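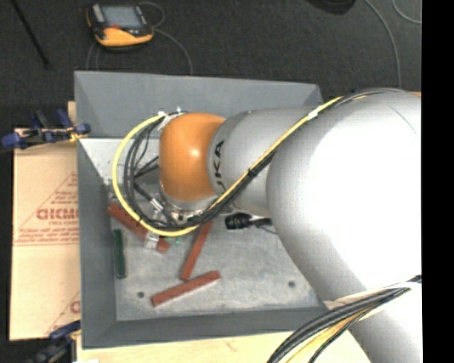 Photo: Jirayu Nilsuwan / Oston

Bin inspection – grey sloping-wall type, bay 4
Form 771, to be completed before each sorting shift

1. Walls. Check all sloping faces for cracks and deep scoring. Pass.
Comment: matt finish worn along the near rim. Monitor.

2. Corner folds. Run a gloved finger down each fold. Pass.
Comment: grit in one far fold, brushed out.

3. Floor. Must lie flat, with no rocking when pressed at the corners. Pass.

4. Blocks. Remove any with splinters, chips or sharp edges. Action.
Comment: two withdrawn and bagged for Ongart stores. Replacements not yet received.

5. Fixing to bench. Clamps tight, no side play over 6 mm. Pass.

6. Lighting. No lamp to shine directly into the eyes of anyone standing at the bin. Not checked.
Comment: lamp on order from Firkia. Recheck when fitted.

7. Floor area. Clear walkway on the operator side, no loose blocks underfoot. Pass.

Next full inspection: December. Keep completed forms for 10 months.

Contact: Oston site safety desk | © Oston | Back to top

Related checklists
Nerken shelving – monthly
Hand tools and gloves
Walkways and floor markings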